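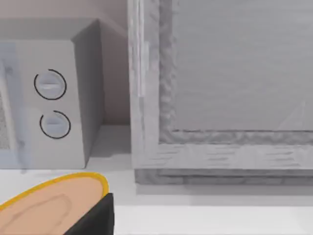

4. Preparing the Kitchen Counter Demonstration for Visitors

This section applies to demonstration hosts at the Flemmont site. It covers the simulated kitchen counter only. For the Drimex sorting cell, refer to Section 6.

4.1 Before the doors open

1. Switch on the host workstation and both wall displays. Allow 10 minutes for the software to finish loading.

2. Sign in with the open day account. Do not use a personal account, as its saved settings will be applied to the session.

3. From the Program menu, select Kitchen Counter, then Visitor Mode. The simulation opens in the close view.

4. Confirm that the microwave and its two control knobs are drawn correctly. If a surface appears black or flickers, close the program and repeat step 3.

5. Set the display brightness to 300. The lower setting used in the laboratory is difficult to read from the back row.

6. Place the host microphone on the lectern and check the sound level from the last row of seats.

Note: The program stores a record of each session. Confirm that at least 900 megabytes of disk space is free before the first group arrives. Older records may be moved to the archive drive with the approval of Octavian Manole.

4.2 Running the demonstration

1. Welcome the group and give the safety notice printed on the host card.

2. State clearly that the robot on the display is simulated and that no machine in the room will move.

3. Select Counter View on the main display. Leave the second display in the close view.

4. Press Start. Do not touch the keyboard until the run has ended.

5. When the run has ended, press Hold and invite questions.

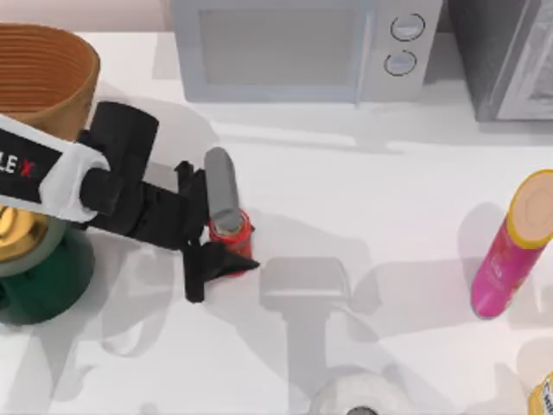
Hosts are asked to explain the task in plain terms and to keep the introduction under five minutes. Many visitors will not have seen a robot simulation before, and technical words such as "end effector" should be replaced with "gripper" or "hand." It is helpful to name objects by color so that every person in the room can follow. Direct attention first to the red bottle held in the gripper, and then to the pink can lying on its side at the right of the counter. Ask the group how the gripper might need to turn in order to pick up a can in that position. Allow time for children to answer before adults.

Caution: Do not promise a particular result. Runs may end without the task being completed, and hosts should report this to the group as it occurs.

4.3 Visitor controls

Visitors may operate the hand controller during the second half of the session, one person at a time.

1. Select Guest Control. A green border appears on the main display.

2. Hand the controller to the visitor and fasten the wrist strap.

3. Limit each turn to two minutes.

4. Press Reset between turns. All objects return to their starting positions.

Caution: The controller cable crosses the floor between the lectern and the front row. Keep the cable cover in place at all times.

4.4 Closing the session

1. Press End Session and wait for the message "Record saved."

2. Enter the size of the group in the visitor log. The log stood at 1,772 visitors on 3/30/19, and entries continue from that figure.

3. Return the controller to its charging stand.

4. Report any fault to Smaranda Cozma at the Fonham office, giving the session number shown at the top of the log page.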